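Gamwood Tabletop Kit: starter recordings and setup notes

README for the loaner bundle, maintained by Barış Kahraman at Brultamell 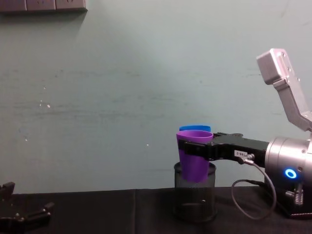
What you're getting

Welcome, and thank you for taking the kit for a spin! This README travels with the Gamwood two-arm tabletop kit and the folder of starter recordings that we put together to go with it. It began life as a page of notes for our own bench and has grown every time somebody wrote in with a good question, so please forgive the places where it rambles a little.

The kit is two arms, two parallel grippers, a black table covering, a bag of props and the Orkley control software. The recordings are 200 runs of one job, which we call cup-to-bin: a gripper takes hold of a plastic cup, or a couple of nested cups, carries it over to a black mesh container and lets go. It's a humble little job, and we chose it for that reason. You can set it up in a few minutes with things that don't break, and it still asks quite a lot of the gripper when the rim of the cup is thin and the mouth of the container isn't much wider than the cup itself.

If you've borrowed the kit for a review, you're welcome to publish whatever you find, good or bad. We'd love to hear from you first if something looks broken, but you don't owe us that.

What's in the folder

runs: one subfolder per recording, numbered from 001
notes.csv: one line per recording, with the operator's remarks
splits: two plain lists, one for training and one for checking
props.txt: the cups and containers we used, by color
CHANGES.txt: what moved between versions

Of the 200 recordings, 190 are in the training list. The other ten are held back for checking, and we'd ask you kindly to leave them there, so that when people write to us with their numbers we're all talking about the same thing.

Each run folder holds the video, the joint positions for both arms, the gripper openings and a short text file with the start and end marks. The idle arm is logged too. It mostly sits low near the table while its partner does the carrying, but you may want its position if you plan to bring it in for handovers later.

Unpacking and first power-up

Give yourself a clear table and a free hour. Bolt the bases down before you plug anything in – the arms are heavier than they look when they start to swing, and Barış Akyol has a dented filing cabinet to prove it. Spread the black covering flat, or at least flat-ish. A fold or a seam has never bothered us, but a proper wrinkle under the container will make it rock.

Run the gripper cable last. It plugs into a small metal connector on the gripper body, and you should leave it enough slack to hang in a generous loop below the joint. We've had two units come back with a strained connector, and both times the cable had been tied tight along the arm by someone who likes a tidy bench (I sympathize, I really do). Let it droop.

Once Orkley is open, home the arms one at a time, then open and close each gripper with nothing in it. If the fingers meet evenly, you're ready for cups.

Running the cup job

Set the mesh container toward the back of the table, a little to the side of whichever arm will be doing the carrying. Stand the cup upright within easy reach. Bring the fingers in from the side and close them just below the rim, where the plastic is stiffest. Gripping lower down works on a single cup but tends to squeeze a nested pair apart.

Carry the cup over with its rim level and come down slowly until the bottom is inside the mouth of the container. Then open. The temptation is to let go early and let it drop, and with a single cup you'll get away with that most of the time. With a nested pair the upper one likes to hop out, so be patient with those.

The default grip force is set at 23 on the Orkley slider. The slider has no units, I'm sorry to say, and we've asked for some. For thin party cups you may want to come down a notch or two, and for anything thicker you can leave it alone.

How the recordings were made

All the runs were driven by hand through the Orkley software, mostly by Barış Akyol and me, over a stretch of afternoons in April. We threw out attempts where the software froze or where one of us had plainly nodded off at the controls. We kept the fumbles. A missed grip followed by a second try is useful to learn from, and those runs are marked "retry" in notes.csv so that you can filter them if you'd like a cleaner set.

The remarks column was typed by two people with different habits. Mine are long. His say things like "ok" and "ok, slow". We did think about rewriting them to match and decided to leave well enough alone.

Where it falls short

The background hardly changes from run to run, so a model trained only on this folder will probably be surprised by your kitchen. The cups are all plastic and all tapered. There's no glass, nothing with a handle, and nothing with liquid in it. Please don't read a good score here as a promise about any of those.

The kit itself has a few rough edges as well. The quick-start card shows the older gripper fingers, and the prop bag has a zipper that I would describe as hopeful. Orkley will sometimes lose its camera view after the computer sleeps, and the only cure we've found is to close it and open it again.

Support and spares

Spare fingers and cables come from Demirtaş, who also handle repairs. Put the serial number from the arm base in your message and they'll match the part for you. For anything to do with the recordings, write to me at Brultamell and mention the run number.

If you'd like a bigger set, there's a second folder of 1,016 runs covering stacking, sorting by color and a rather fiddly job with lids. It isn't bundled with the loaner kit on account of its size, but ask and we'll send it along on a drive.

License and credit

Use the recordings for study, teaching or product testing, and pass them on with this README attached. A line crediting the Gamwood starter recordings is plenty.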